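Brestham sorting bench pilot
Progress report to the Cheon fund, covering July
Aug 12, 2018

The grant asked us to find out whether a small arm could take over part of the sample sorting at Flaltstead, and what that would do to the jobs of the people who sort now. We can say something about the second question. The first is further off than our proposal suggested, and I would rather the fund heard that now than in the final report.

Zarkberg supplied the plan we started from. It assumed the arm would handle a quarter of the bench work by the end of July. It handles none of it. In the last set of trials we asked for 186 picks of a single small object into a box and got 68 that needed no help. A sorter does that without looking down.

What has changed for staff

The bench crew has lost 14 hours over the month to the arm: clearing space for it, standing by during trials, resetting objects it dropped. Those hours were not in the budget. They were taken out of the end-of-shift cleanup, and cleanup has suffered. Two sorters have asked whether they are training their replacement. The answer they were given, that the arm will "free them up for other work," did not go over well, and I don't blame them. There is no list of that other work. If Zarkberg has one, we have not seen it.

One sorter has become good at spotting when a joint is about to stall. This is a real skill and it is not in her job description or her pay. We asked for a small adjustment in July and are still waiting for an answer.

Equipment

The printed parts have held up better than I expected. The wiring has not. Cables work their way out of the connectors during long runs, and most of our stopped trials trace back to that. We spent $25 on clips, which helped some. A proper harness should have been in the original order.
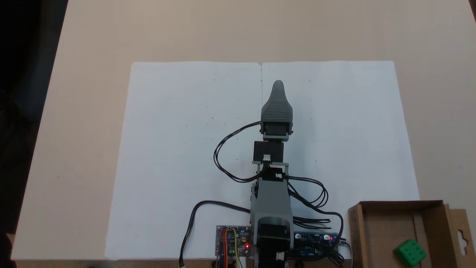
The arm over the paper sheet, with the green die in its box at lower right.

The die stands in for a sample because it is cheap and has a regular shape. Real samples come in bags, and bags slump. We have not tried a bag yet. Any claim about time saved at the bench should wait until we have.

Next period

We will repeat the pick trials after rewiring, then try bags. Standby time will be logged as its own line. We ask the fund to hold off on the second arm until those numbers are in, and to let us move part of that money to cover the crew's hours at Flaltstead.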